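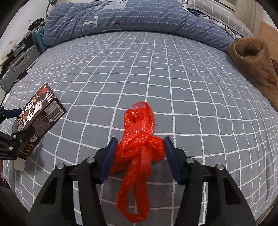 Hand-held grippers at Coppens: notes from a morning visit

Coppens had offered us a half-day with their hand-held gripper tools in May, before we commit to a set for our own recording work. Vaughn Escobedo and I went. Our host was Emiliano Saavedra, who looks after the hand tools and wrote most of the test sheet we were given on arrival.

The morning was split into three parts: a comparison of finger pads, a session with two tools at once on household objects, and an hour at the bench with the controllers. Lunch was late, and the last part ran short as a result.

Finger pads

The tools we tried have black plastic jaws on a screwed linkage, with exchangeable pads at the tips. Coppens had three pads ready. The first is the dark blue rectangular one, which is what they fit by default. The second is a narrower pad from Hedent, harder and with a slight ridge down the middle. The third is a Dumex pad in soft foam, which Emiliano keeps mainly for glass.

Plastic rope was the most useful object of the day. A red-orange synthetic cord, coiled and knotted, has a shiny surface and no flat face anywhere, and it changes shape as the jaws close. The method on the sheet is to take it at the knot, where the material is thickest, and let the loops hang free. Both of us did 50 lifts per pad. Results, counting as a failure any lift where the bundle left the pads before it was set down:

Blue pad: 4 failures in my set, none in Vaughn's
Hedent pad: 11 failures in mine, 4 in Vaughn's
Dumex foam pad: none in either set, but slow to let go

Most of my failures with the Hedent pad came from taking the bundle too high, on the loop. The ridge presses a single strand well and a bunch of strands badly. Vaughn has longer experience with hand tools and approached lower and slower, which accounts for some of the difference between us. I would not read the figures as more than a ranking.

The foam pad needs a comment. It held everything, but crinkled plastic tends to stay on it after the jaws open, and a small shake of the wrist is needed. For recordings that is a nuisance — the shake ends up in the data.

Two tools at once

The second part was done over a bed, with a grid-patterned sheet as the work surface. A mattress gives under load, so an object pushed down by one jaw tilts towards it, and we both had to relearn the approach height. The set of objects included the rope, a printed cardboard box and a fleece-lined boot.

The routine is to keep the box in the left tool, held at an angle, while the right tool takes the rope. It is harder than it sounds. The left hand drifts as soon as attention goes to the right, and a rectangular box held by one edge turns in the pads when it drifts. Vaughn's advice was to rest the left elbow against the ribs. That helped at once, though it limits reach.

The boot can be taken by the collar with one pad inside and one outside. With the blue pads this was secure. With the Hedent pads the fleece slid over the lining and the boot rotated. We did not try foam here.

The view from the camera on the tool is very wide, and straight lines bow outwards towards the edges. The grid on the sheet makes this plain. Coppens correct for it afterwards in software. I asked whether the correction holds close to the pads, and Emiliano said it is weakest there and that they are working on a new calibration target.

Controllers

Coppens run their arms from a Hindico controller and were comparing it with an older unit of their own. The test replays a recorded grasp on a bench arm and logs the delay between command and jaw movement. They had 863 replays in the log when we looked. The Hindico unit was the steadier of the two. The older one was quicker on average, with occasional long gaps that Emiliano puts down to the serial link. We had time for one replay of our own, a box pick, and it ran without trouble on both.

Points to take up

We will order the blue pads for both hands and one pair of the foam for comparison. The Hedent pads may be worth another look for thin flat items, which were not on the sheet.

The trigger spring on the tools is stiff. After the rope sets my forefinger was sore, and Coppens have a lighter spring which they will send with the order. Vaughn wants the linkage screws checked for play after every long session, and I have added that to our own sheet.

Still open: the price of the calibration target, and whether the Hindico controller can take two tools on one input.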